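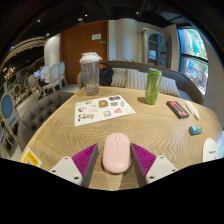
Gripper open on either side of the mouse, on a wooden table.

In praise of the untidy table

I have spent a good part of the past year picking things up and putting them down again, and I would like to make a case for it. I mean the gathering of examples by hand: you hold a gripper, you do a small job with it while it records, and later a learning system gets to study what you did. Plenty of people in this field treat it as the chore before the interesting bit. I think it is the interesting bit, and I think we should be doing far more of it in ordinary places.

Our group at Brikotbridge began the way most do. We had a white bench, a grey wall behind it and a box of objects chosen for being easy to see. We recorded 110 runs in the first stretch, all of them clean, and were very pleased. The system learnt them well too. Then Manaia Pirihi moved the bench to the other side of the room, where the light came from a window instead of the ceiling, and it reached a hand's width short of everything. It had learnt our wall. I still laugh about that, though I didn't at the time.

So we started going out. Cafés, lobbies, a friend's kitchen, the reading room at Turnbridge until the chairs were wanted. What I love about these places is that the table comes with its own life on it. A drink, a sheet of stickers, a bag on the seat behind, cushions, somebody at a laptop across the room getting on with their day. You could spend a week trying to dress a bench like that and it would still look dressed.

I know the argument against. Ulises Londoño has put it to me over many lunches, and he puts it well. If everything changes from one run to the next, he says, how will you ever know what went wrong? Keep the background still, vary one thing, measure. He is right about measuring, and when we want to compare two ways of training we go back to the bench and do as he says. But comparing and teaching are different jobs. A child learning to use a spoon isn't given the same bowl in the same spot for a month. They get a different bowl at gran's, and a wobbly high chair at the café, and soup one day and peas the next, and they come out of it able to use a spoon anywhere.

Take the humble computer mouse, which has become my favourite object (I do have one, yes). It's smooth, it's rounded, and it has a front and a back that look much alike from above until you spot the wheel. Close the fingers too near one end and it can swing. Come in at a slant and one pad touches first and pushes it off. None of this is hard for a person, and that is exactly why we forget to write it down. You only find out how many tiny corrections you make when you try to do the thing through two fingers.

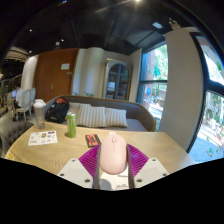
And the corrections are gold. My first instinct was to throw out any run where I fumbled, went back and tried again. We had a folder of them, 50 by the time I thought to look, and I was ready to delete the lot. Manaia talked me out of it. Her point was that a system that has only ever seen perfect approaches has no idea what to do a centimetre off the perfect line, and it will be a centimetre off nearly every time. We kept the ones where the fumble was followed by a proper recovery and left out the ones where I simply gave up. I'd now say they were among the most useful things we had.

There is a skill to it as well, and I wish we talked about it more. The people who are good at this are slow in the right places. They don't hurry the last little stretch before the fingers close. They also resist the urge to tidy, which is harder than it sounds! Everyone wants to nudge the can out of the way first. Leave the can. If you'd reach round it in real life, reach round it here.

I'd add a plea about who does the holding. For a long while ours was all done by three of us, all right-handed, all taught by one another, and you could see it in the results: every approach came from the same side, like a family accent. In July we ran an open session at the Lumbao and had 13 people take a turn. Some pinched, some scooped, and one man set everything down as if it might wake up. I watched those runs back with real delight. There were 206 of them, more variety in an afternoon than we'd managed all spring.

It does cost something. Labelling is slower when there's a room behind the object. You have to ask permission, and you should, both of whoever runs the place and of anyone near enough to be recorded. Batteries run down at the wrong moment. Ulises keeps a list of these complaints and reads it to me when I get carried away, and the next version of our Arier notes will have his list printed in full, beside mine.

But I'd ask anyone starting out to try a few days of it before building the perfect bench. Pick a table you'd sit at anyway. Bring one object you think is too dull to bother with, do the same small job until you stop thinking about your hands, then turn the object round and do it again from the other side.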